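**Mamora cell, progress to 25 April 2025**
Prepared by Iolanda Toledo for the Vieira equipment fund

The arm is running again. I put that first because the last report ended with the words "awaiting part," and I gather they were read aloud at your meeting.

The part in question was the finger carrier for the gripper. Zudach shipped the left-hand version twice, then the right-hand version with the left-hand paperwork. It is now fitted. Both fingers close flat against each other, and the zero offset has been taught again from scratch, the old one having been saved under a file name that three of us remember differently.

We also retorqued the bench mounts. Last October the arm drifted at the far end of its reach and we blamed the controller, the calibration routine and, for one long week, the floor. It was the bolts. They are now on the monthly sheet, between the wrist cable check and the filter.
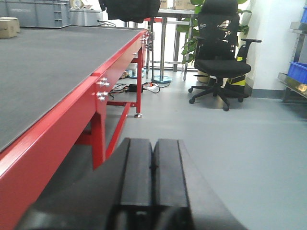
Cycle count since the restart stands at 2,578. The grant asks for 3,000 before we sign off on the fingers, so we are short by 422 and should close that gap next week if the power stays on. Finger pads get wiped down every 400 cycles. We have missed one of these, and it is in the log in my handwriting.

Cabling is the item I would prefer to skip. The budget line for trays and clips is unspent, and the tidy routing shown in the proposal remains, for now, a drawing. I have asked for 4 hours of downtime to do it properly – the request is with scheduling, where it has plenty of company.

Still open:

- Spare finger carrier, correct hand, on order
- Wrist cable: some stiffness near the connector, watching it
- Written restart procedure, drafted as far as step two

No extra money is requested this period. Please enjoy that sentence, as the spare carrier has yet to be invoiced.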